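Notice to the Tenants of Bellamy House

A story
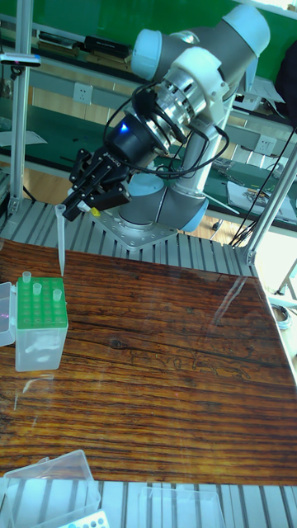 A clear pipette tip, held point down over the table.

The Lunddale Water Authority regrets to inform the tenants of Bellamy House that the river will be moved.

The relocation will take place in May, between the hours of midnight and 3 a.m., when the river is least in use. Tenants on the lower floors may notice a change in the sound of the evening. Tenants who keep boats are asked to bring them indoors.

The Authority has received 26 letters on this matter and has answered each one. Several of them asked where the river would go. It will go to Jostusley, which applied for a river many years ago and has built nearly all of the bridges.

Fish will be transferred under separate cover.

One letter, from Mr. Tarek Haddadin of the fourth floor, requested that the bend behind the laundry yard be left in place. Mr. Haddadin stated that his wife had been fond of it. He enclosed a drawing in pencil, with a chair on the bank and the willow on the wrong side.

The Authority has no procedure for leaving a bend. A river is entered in the register as a single item, from the spring at Cellden to the sea, and may not be divided. Mr. Haddadin was advised of this in writing. He replied that he understood, and asked at what hour the bend itself would pass.

It will pass at 2:40 a.m. The gate to the yard, which is ordinarily locked at dusk, will be left open on that night. One chair will be provided. The willow is the property of the building and will remain.

Tenants are reminded that the riverbed will be soft for some time and that children should be kept away from it. Questions may be left at the front desk until noon.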